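Appel à participation — collecte de gestes de préhension, session d'août

Le laboratoire Ostedcombe cherche 28 personnes pour une campagne de collecte d'exemples de manipulation. Les enregistrements serviront à entraîner Vostdale, notre système d'apprentissage pour la saisie et le passage d'objets courants. La campagne se déroule en août dans nos locaux de Tralport, du lundi au vendredi.

En quoi consiste le travail

Vous tenez une pince à main et vous exécutez des gestes simples sur une table : approcher, saisir, soulever, déplacer, reposer. Chaque geste est enregistré du début à la fin, puis classé avec une consigne écrite. Les premières séances portent sur un seul objet à la fois, d'abord la balle de tennis, ensuite des objets moins réguliers (gobelets, éponges, boîtes pliantes). Entre deux essais, l'objet change de place et vous repartez pince ouverte.

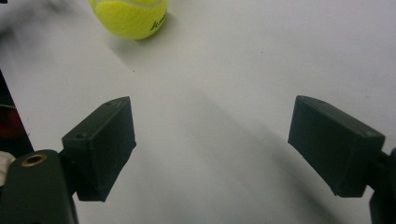
Natsumi Wada : j'ai fait la session précédente et je conseille de bien lire la partie sur le rythme. Le geste s'apprend en une matinée. Ce qui demande un effort, c'est de garder la même lenteur l'après-midi, quand on a envie d'accélérer. Prévoyez aussi des manches courtes ou serrées au poignet.

Nous confirmons pour les manches, la consigne figure désormais dans la convocation. Pour le rythme, chaque heure d'enregistrement est suivie d'une pause de quinze minutes, comprise dans le temps payé.

Un essai raté n'est pas effacé. Si l'objet glisse ou roule, vous terminez le mouvement, vous signalez l'essai à voix haute et vous passez au suivant. Le système a besoin de ces exemples autant que des autres, et aucune prime n'est liée au nombre de réussites. L'objectif de la campagne est de 2268 essais exploitables, toutes personnes confondues.

Séances à deux

Une partie des séances se fait en binôme. Deux personnes travaillent sur la même table, chacune avec sa pince, et suivent une consigne commune : l'une prend l'objet et l'autre le reçoit, ou bien les deux le déplacent ensemble. Les rôles sont échangés à mi-séance.

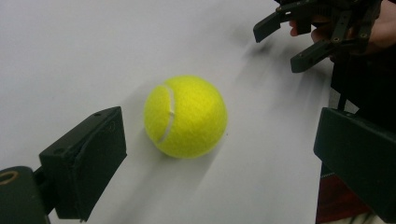 Les binômes sont formés par nos soins, mais vous pouvez vous inscrire avec quelqu'un que vous connaissez — indiquez alors les deux noms dans le même message. On se parle librement pendant l'installation. Pendant l'enregistrement, seuls les mots de la consigne sont admis (« prêt », « pris », « lâché »), car le son est conservé avec les images.

Profil recherché

Aucune formation technique n'est demandée. Il faut :
être majeur ;
pouvoir rester assis ou debout devant une table pendant une heure ;
avoir l'usage des deux mains, la pince étant tenue tantôt à droite, tantôt à gauche ;
lire le français couramment ;
être disponible au moins cinq demi-journées, de préférence consécutives.

Les gauchers sont les bienvenus, ils étaient trop peu nombreux la dernière fois. Les personnes ayant déjà participé peuvent postuler à nouveau, sauf pour le module des objets souples, réservé à des débutants.

Conditions

Contrat à durée déterminée de dix demi-journées au maximum. Rémunération : 585 euros brut pour les dix, calculée au prorata si vous en faites moins. La demi-journée de prise en main est payée comme les autres. Horaires : 9 h à 12 h 30 ou 13 h 30 à 17 h. Pas de travail à distance, le matériel ne sort pas du laboratoire.

Données enregistrées

Les enregistrements montrent la table, les objets, les pinces et parfois une main ou un avant-bras. Les visages ne sont pas filmés volontairement ; si l'un d'eux apparaît, le passage est retiré. Les fichiers sont conservés sous un numéro de participant. Vous pouvez demander le retrait de vos essais jusqu'à la clôture de la campagne. Ensuite, ils sont versés au jeu d'entraînement et ne peuvent plus en être séparés. Un formulaire de consentement vous sera remis avant la première séance.

Pour postuler

Écrivez à Aitana Valcárcel, au secrétariat d'Ostedcombe, en précisant vos disponibilités, votre main dominante et, le cas échéant, le nom de votre binôme. Il n'est pas nécessaire de joindre un CV. Les candidatures sont reçues jusqu'au samedi 21 juillet. Gwilym Yorath rappelle ensuite chaque personne pour fixer la demi-journée de prise en main.

Les questions sur le contrat ou le paiement sont à adresser à Athina Balaskas. Bâtiment Kwok, deuxième étage, sonnette « Collecte ». L'ascenseur fonctionne, l'entrée se fait par la cour.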